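Zindby Support
Ticket: Heating zone 2 drops off the schedule overnight
Product: Zindby room thermostat with Prundska zone controller
Status: Resolved, monitoring

Reported problem

Zone 2 (dining area and hallway) follows its schedule during the day but does not start the morning warm-up. The thermostat shows the correct time and the correct target. The valve stays closed until someone presses the dial, after which the zone heats normally. Zone 1 is not affected. First noticed in January, after the controller was moved to a new shelf in the utility closet.

Batteries were replaced before the ticket was opened. No change.

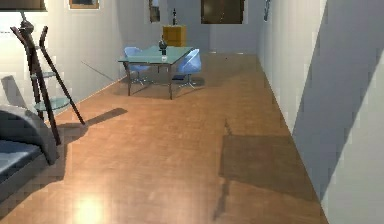
The controller log was exported at 7:40 a.m. and attached. It shows the last message from the zone 2 thermostat at 11:52 p.m. and nothing further until the dial was pressed. The thermostat is supposed to check in every 5 minutes. Error 129 appears once, at the point where the controller stops waiting for a reply. After error 129 the controller holds the zone closed, as designed, and does not try again by itself.

Checks requested by support

1. Confirm the firmware on both units. Thermostat was current. Controller was two releases behind.

2. Check the wiring at the zone 2 terminals. Screws tight, no damaged insulation. Resistance across the valve motor was within the range printed in the Prundska manual.

3. Swap the zone 1 and zone 2 valve leads at the controller and leave them overnight. The fault stayed with the zone 2 thermostat, so the valve and its output were ruled out.

4. Note the position of the thermostat, its distance from the controller, and any large furniture against the wall between them.

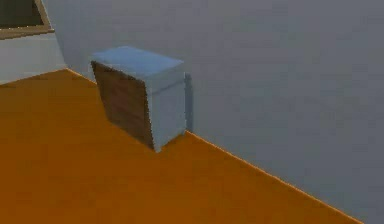 5. Run the radio test from the installer menu. Hold the dial for 20 seconds until the signal reading appears, then write down the value with interior doors open and again with them closed.

Results of the radio test

With doors open, the reading was 3 bars and steady. With doors closed, it fell to 1 bar and dropped out twice during the test. The household closes the interior doors at night, and the log gaps match this. The old controller position was in direct line with the hallway. The new shelf puts the controller behind a metal water heater, with a closed door also in the path.

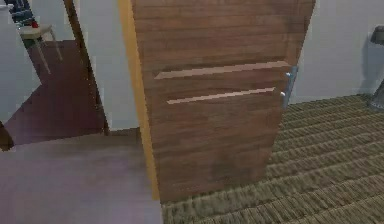
The test was repeated with the controller held at its old height, clear of the water heater. Reading with doors closed was 3 bars with no dropouts. The door alone costs very little signal. The heater jacket is the main obstruction, and the door is enough to push a weak link below the limit.

Fix applied

Controller moved 2 feet to the left of the water heater and mounted at shoulder height on the closet wall. Firmware updated from the installer menu. The update takes up to 20 minutes and both zones are off while it runs. Zone 2 thermostat was then paired again from scratch. Pairing over the old entry leaves the old radio channel in place, so the old entry has to be deleted first.

A Queiroz repeater was considered and not installed. It would have worked, but it needs its own outlet and adds another item to check the next time something fails.

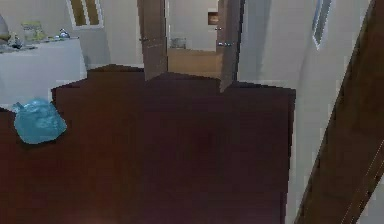 Log reviewed after five nights. No missed check-ins on zone 2, no error 129. Morning warm-up started on schedule each day. Lowest signal reading recorded with doors closed was 2 bars.

Open items

The controller does not retry after error 129 on the older firmware. The release notes for the current version say it retries once an hour. Not tested here.

The Zeltthorpe phone app still lists the deleted thermostat as offline. Removing it in the app returns "device not found." Signing out and back in did not clear it. Passed to the app team as a separate ticket. Heating is not affected.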